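Home | Current Issue | Archive | Submit | About

4. Letter-writing and the reach of prisoner campaigns

We were delighted by how much the Dirkville letters had to tell us. The town's campaign group wrote on behalf of jailed activists for 6 years, and it kept copies of nearly everything: drafts, postal receipts, angry notes about stamps. Few local groups save that kind of paper, and it lets us follow a single appeal from the kitchen table to the prison mailroom.

We read 100 letters closely and coded each one for tone, length, and the kind of request it made. The strongest pattern is also the simplest. Letters that asked for one concrete thing (a visit from a lawyer, a pair of reading glasses, a date for a hearing) were far more likely to get a reply than letters that asked for release. Of the full set, 35 drew a written answer from an official – a wonderful result for a group with no paid staff! Most of those answers were short and gave little away, but campaigners treated them as proof that a file had been opened somewhere.

Families saw the letters differently. In the Sopacua interviews, relatives spoke less about officials and more about the prisoner's own morale. Cards mattered even when they arrived months late, or when a guard only mentioned that they had come.
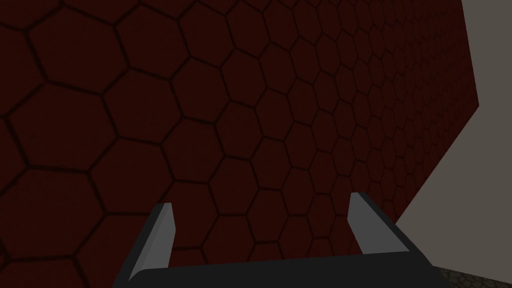 Figure 2. Hexagonal cells on a dark maroon wall, computer rendering.

One relative told us that she had stopped hoping for an official reply long before the group did, and that she went on mailing cards every November so the prison would know her brother had people outside. Her account fits well with what we found in the letters themselves. Writers who kept going past the second year changed their style, dropping the legal language and sending news about gardens, exams, and bad weather.

Two cases went against the pattern. In both, the families asked for silence, and the Skimham chapter agreed to stop writing. We can't say what difference this made, and the records for those months are thin. They do show how seriously the chapter took a family's wishes, even when its own members disagreed – and some of them disagreed loudly, in the margins of the minutes.

Reader comments

Brellance: Great to see the minutes used this way. Did you code postcards separately from letters?

inkandstamps: We ran a group like this and the single-request finding rings very true. Reading glasses got us our first reply too.

Previous | Next | Back to contents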